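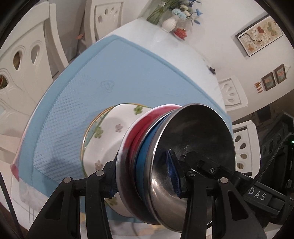 Robot Learning from Demonstration
Handout 3: Collecting examples with a hand-held gripper

Reading for this handout: your own notes from the first lab, if you can find them, and the Vesus task sheet.

1. Why we are washing-up adjacent

Last time we wrote a policy as a function from what the robot sees to what the robot does next. It looked very clean on the board. This handout covers the part where somebody has to go out and get the pairs of seeing and doing, and that somebody is you.

The course project, Vesus, is a table-clearing policy. You pick up dishes with the hand-held gripper, the camera on it records, and the recordings become training examples. There is no robot in the homes we visit. You are the robot, with better knees.

Some of you asked in September why we don't write a simulator and stay indoors. You may. Please simulate a stack of a steel dish, a blue one and a red one, tipped nearly on edge, each with its own idea of where its rim should be, and bring me the contact forces. I'll wait.

2. What counts as one example

An example (also "episode" or "demo" – the literature has never agreed, and neither will we) starts with the gripper open and clear of the dishes and ends with the gripper open and clear of the dishes. Everything between belongs to the learner, including your hesitations. If you stop halfway through to think about lunch, the policy will learn to stop halfway through. It won't get the lunch.

Each pair of students owes 45 episodes in a home and the same again at the Lotside kitchen, which has duller tables but a door that unlocks before 8 a.m.

Keep these fixed within an episode:
The task. Don't start by clearing a plate and finish by straightening the mat.
The hand. Switching hands mid-grasp shows up in the trajectory as a seizure.
The mount. If the camera shifts, stop, re-seat it, recalibrate and begin a new file.

Change these between episodes:
Where the dishes stand, and what they stand on.
Which dishes are nested, and in what order.
Your starting height and the side you come in from.
The light, as far as your hosts will put up with it.

3. Grasping stacks

A single plate lying flat is the hardest easy thing in the course. The fingers want an edge, and the table is in the way of the edge. Nested dishes are kinder in this respect and worse in every other one. With one finger behind the last rim and the other across the front of the first dish, the whole stack can be held between the pads and tilted. The dishes in the middle are held by their neighbors, and by optimism.

Close slowly. The jaw opening is part of the recorded action, and a fast close gives the learner three or four useful samples where it could have had dozens. If a dish slides, keep going when you can recover it and let the episode stand. Mark it "recovered" in the log. Recoveries are the most valuable files in the set and the ones students most like to delete.

Polished steel needs a separate word. It reflects the finger pad, the room and whatever you wore that morning. Last year's group trained on matte dishes only, then showed their policy a shiny bowl. It reached for the reflection with great confidence. Aim for 1 steel item in every 3 episodes.

4. Tables people live at

A lab table has nothing on it, and a policy trained there believes that tables have nothing on them. Homes offer quilted mats, patterned plates, vases with artificial flowers in them and chairs with carved backs full of holes. Leave all of it where it is. Tidying the background is the commonest way to ruin a good data set, and it comes from good manners, so I find it hard to grade.

Painted plates matter more than you'd expect. A blossom near a rim can pull the learner's attention off the rim altogether. Record the same plate in several positions, partly covered by a second one in at least a few.

Ask before you move anything that isn't part of the task. Use the host's everyday dishes and let the host choose them.

5. Logging and checking

Use the Lo sheet, one row per episode: file number, home code, items grasped, outcome, remarks. Outcomes are "done", "recovered", "dropped" and "void". "Sort of" is not an outcome, though it was entered 27 times last year.

Watch every file back the same evening at double speed. Void it if:
the tracking jumps;
the fingertips leave the view during the grasp;
a second person's hand helps, however kindly.

Vutov's set, which you will use for comparison, has 242 episodes after voiding. It is small, dull to watch and better than anything we have collected so far. Look at how the approach angle changes from one file to the next.

6. For the next session

Bring your first ten files and the log. Be ready to show one episode you kept and one you voided, and to defend both.

Work out beforehand: if a policy sees only successful grasps, what does it do one second after a grasp starts to go wrong? Half a page, with a sketch of the state drift. Sketches of the plate are welcome but carry no points.

Batteries go back on the charger by the lab door. The charger's light is green when they are full and also, for reasons of its own, when they are not in properly. Push until it clicks.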